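Correa Community Centers
Careers and Participation

Shared 57 times | 2 comments

Activity Room Assistant (Part-Time), Brommont Center

Correa Community Centers invites applications for the position of Activity Room Assistant at its Brommont location. The position is part-time, with shifts on weekday afternoons and one evening each week, and reports to the Program Manager, Stijn Hermans. The appointment begins in February and is renewable at the end of the program year.

The Brommont Center serves 478 registered members. Its activity room is used by parent and toddler groups in the morning, by the after-school program in the afternoon, and by adult movement and craft classes in the evening. Groups follow one another closely, and the room must be cleared, cleaned and set out again between sessions. The Assistant has day-to-day responsibility for this work.

Duties

The Assistant will prepare the room before each session according to the posted plan, bring out the equipment requested by the group leader, and return it to storage afterward. Duties include laying and lifting floor mats, wiping down tables and chairs, washing and putting away reusable cups, sorting drink containers for recycling, and recording any damaged or missing items in the room log. The Assistant will also greet group leaders on arrival and answer simple questions about the use of the room.

The Assistant does not supervise children and is not counted toward staffing ratios for any program. Parents, group leaders and program staff remain responsible for participants at all times.

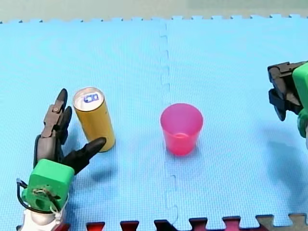
Care of the floor is a significant part of the position. The Center uses interlocking foam mats for all floor-based activities, and applicants should be comfortable kneeling, bending and working at ground level for part of each shift. Refreshments are permitted in the room, and items set down during a session are to be collected before the mats are cleaned. A tall can such as the gold one, or an open cup such as the pink one standing across a seam between mats, should be picked up first, emptied if necessary, and taken to the correct station: cans to the recycling bin, plastic cups to the wash tray. Seams are then wiped along their full length and checked for gaps. Mats that no longer lock together are set aside and entered in the log.

Storage is located in the adjoining closet. Shelves are labeled by program, and Kidura brand play sets are kept separately from general supplies. The Assistant is expected to keep the closet in good order and to notify the Program Manager when cleaning materials are running low.

Requirements

Applicants must be at least eighteen years of age and legally authorized to work. A high school diploma or equivalent is preferred. Previous experience in cleaning, child care support, food service or hospitality is helpful but not required — training is provided during the first two weeks. Applicants must be able to lift and carry light furniture, follow written instructions, and keep to a fixed schedule. Employment is conditional on a satisfactory background check.

Terms

Hours are assigned by monthly schedule. The evening shift falls on Thursday and ends when the room has been closed and locked. Work shirts and gloves are supplied. Employees of the Center may attend adult classes without charge when places are available, and may use the staff parking area on Drarkent Street.

How to Apply

Please submit a letter of interest, a current résumé and the names of two references. Applications may be left at the front desk in a sealed envelope marked "Activity Room Assistant" or mailed to the Center at 188 Drarkent Street, to the attention of Stijn Hermans. Applicants selected for an interview will be contacted by telephone and will be shown the room and storage area during their visit.

Correa Community Centers is an equal opportunity employer. Applicants who require an accommodation during the hiring process are asked to inform the front desk when applying.

Contact | Brommont Center, 188 Drarkent Street | © Correa Community Centers | Back to top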